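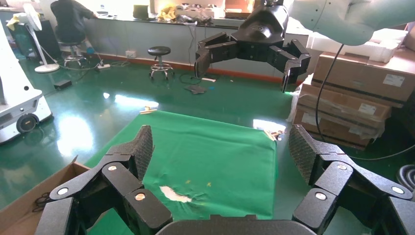
Dilani Wickramasinghe wrote in after the April issue to say that her son is 2, that he has eaten part of a glue stick, and that she would like us to stop telling parents that crafts build "focus." He did the activity for as long as it took her to find the paper towels. She wants to know whether any of the toddler kits are worth paying for or whether she should just hand him a box.

I'm on her side, mostly. I signed up for the Barkex monthly box over the winter, on the recommendation of two people whose taste I used to trust, and I have now been through enough of them to have an opinion. The opinion is that you are paying for somebody else to cut things out.

Each box comes with a "learning goal" printed on the inside of the lid. One month it was "explores cause and effect." My daughter is 19 months old. She explores cause and effect by dropping her cup off the high chair and looking at me. The kit's version was a paper plate, four pre-cut felt shapes, and a sheet of stickers too small for her to peel, so I peeled them and she stuck them all in one spot on her own knee. She was happy. I don't see what the plate was for.

The claim I have the most trouble with is the one about time. Barkex says its projects give you a stretch of "independent play." Maybe they do for a five-year-old. At our house I sat on the floor through every one of them, holding something down.

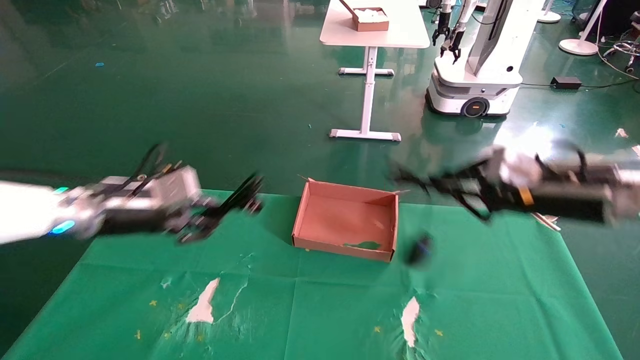 And then there is the cleanup, which the kits never count. Washable paint does wash out of cotton if you get to it the same day. It did not wash out of the grout in our kitchen, and I have tried. The Skota paint sticks were better on this score. They dry fast, they don't drip, and the toddler can hold one in a fist. They also snap if you lean on them, and she leans on them. We were down to stubs in a week.

Nusrat Bepari, who runs the Tuesday-style drop-in at the library (it moves around, check the board), told me she gave up on projects with a finished product for anyone under three. She puts out tape and paper and lets them go at it. I asked if the parents complain that there's nothing to take home. She said a few do, and she gives them some tape.

So for Dilani, what I would spend money on: a roll of painter's tape, a big pad of cheap paper, and fat crayons. The Haberkorn crayons have a flat side and don't roll off the table. Everything else can come out of the recycling. If somebody gives you a kit as a gift, use the paper and save the rest until your kid can read the lid. 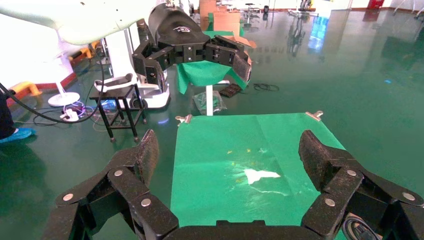 *Indoor play, April*

Two corrections from last time. The salt dough recipe should have said 2 cups of flour for each cup of salt. Several of you found that out before I did, and Karthik Jayasinghe sent a photo of his, which looked like gravel. The drop-in also starts at 10, so please don't turn up at 9 and blame me.

Next month I'm trying the Laltero water mats, which are supposed to be mess-free. I'll have towels ready.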